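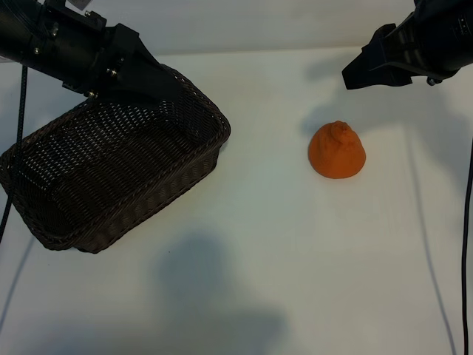 The Geradby scanning app on my tablet has stopped finding the edges of a page, and I've been going round in circles with it since the weekend, so I hope you'll forgive a long first message. I'm copying out my late aunt's recipe collection for the family, 130 cards and loose sheets in all, and I was getting along beautifully with it in August. I then put it away until after Christmas. Now when I hold the tablet over a card the orange outline flickers, wanders off to one side and settles on nothing at all. I did wonder about the surface, because the table is white and matt, a little grey in the shadows, and the wall behind it is a pale white too, with only a faint line where the two meet. But I don't remember the app being so choosy last summer.

Ticket opened: January 2024
Product: Geradby app, tablet version
Category: Scanning and cropping
Status: Solved

What I've tried so far: closing the app and opening it again, turning the tablet off overnight, wiping the lens with a glasses cloth, and going through the settings page line by line with a cup of tea. I also printed a fresh sheet on the Proston printer, in case it was only the old cards that were the trouble, and that wouldn't crop either. The picture itself is lovely and sharp. It simply comes out as a page with a great border of tabletop round it.

Reply from Geradby support

Thank you for such a full description, it does help us. Could you please check that the app is up to date, then go to Settings, Capture, and tell us whether "Automatic edges" is set to Standard or Fine? Please also try one scan with the card lying on something dark, such as a tea towel or a placemat, and let us know how the outline behaves.

Update from customer

Hello again, and thank you for the quick answer. The app was behind, as it happens, so I've updated it. The setting says Standard. I then laid a navy tea towel on the table and tried 3 cards on it, one after another, and the outline snapped on to every one of them — I was quite cheered! Back on the bare table, the cream cards are now found most of the time but the white sheets still are not. Shadows seem to come into it as well. I have a Yeoh desk lamp, and with the lamp low and to the left there's a thin shadow down one side of the paper and the outline does rather better.

Reply from Geradby support

That fits what we would expect. The app looks for a difference in brightness between the page and whatever is underneath it, and thin white paper on a pale surface gives it very little to go on. Please change "Automatic edges" to Fine. It takes a moment longer per page. For anything that still slips through, tap Crop after scanning and drag the corners in by hand. The uncropped original is kept, so the sheets you've already scanned needn't be done again.

Update from customer

Well, that has done it. Fine finds nearly all of the white sheets, and I've bought a large piece of dark green card from Valico to put under the rest (the tea towel would keep ruckling up). I went back and cropped last week's by hand, which took me most of an evening, mainly because I kept stopping to read them. There are 2 different recipes for the same ginger cake and they don't agree about the treacle.

One last question while I have you. My account says it holds 2,000 pages. Do the uncropped originals count towards that, or only the finished ones?

Reply from Geradby support

Only the finished pages count, so you have plenty of room. We'll mark this one as solved, and you can reopen it by replying here within the month if the outline starts to wander again.

Update from customer

Thank you, that's very kind. I'm on to the chutneys now.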